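I've had an allotment at Penbridge for long enough to know better, and I still sowed my runner beans too early. Every one of them went to mush. So if you're reading this with a tray of healthy seedlings on the windowsill, well done you, and please don't write in to tell me (or do, I'm always glad of a letter!).

What I really wanted to talk about this month is the seed swap. We're having it on Wednesday evening in the long room at Bandness, same as last year, and doors open at 6. Bring whatever you've got. Envelopes, jam jars, old film pots, a twist of newspaper with "tomato??" on it – it all goes on the table. Last year we ended up with over 40 kinds of seed, and I went home with a squash called Kassa that I'd never heard of and grew four of the biggest, knobbliest fruits you've ever seen. I was still eating soup in February.

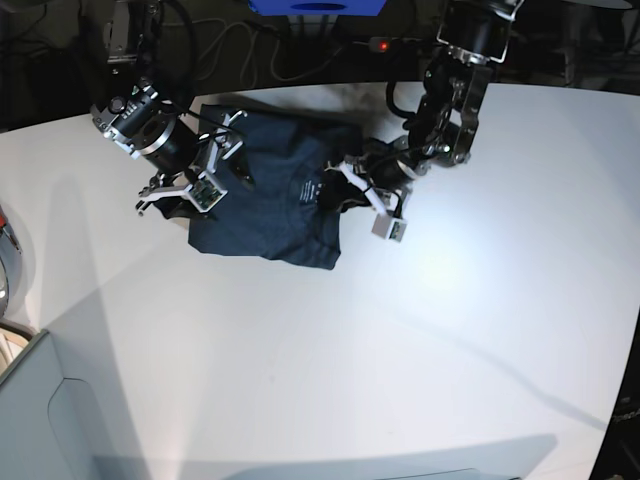
Notburga Schwaiger wrote to ask whether squash seed is worth swapping at all, as hers came up last summer as something halfway between a marrow and a football and tasted of neither. She'd saved it from a plant growing next door to her neighbour's courgettes, and she wondered if the rest of the packet should go straight on the compost.

It's a fair point, and I'm afraid the bees are to blame. Squashes and courgettes will cross with each other if they're the right sort, and you only find out the year after. If you want to save your own, tie a female flower shut the evening before it opens, do the same with a male, and then play bee yourself in the morning with a paintbrush. It's fiddly but I rather enjoy it, standing out there in my dressing gown with a cup of tea going cold on the water butt. 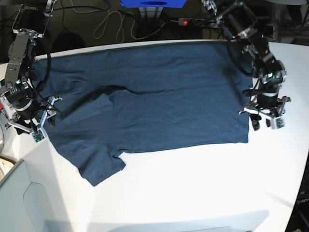
Beans and peas are much less bother, and so are lettuces, so they're what I'd bring if this is your first swap. Let the pods go brown and rattly on the plant, shell them indoors and leave them on a plate for 10 days before you put them away. And do write the name on! Mihret Gidey has promised us some of her broad beans again, which were gone in minutes last time, so come early if you fancy those.

Tea and cake as usual.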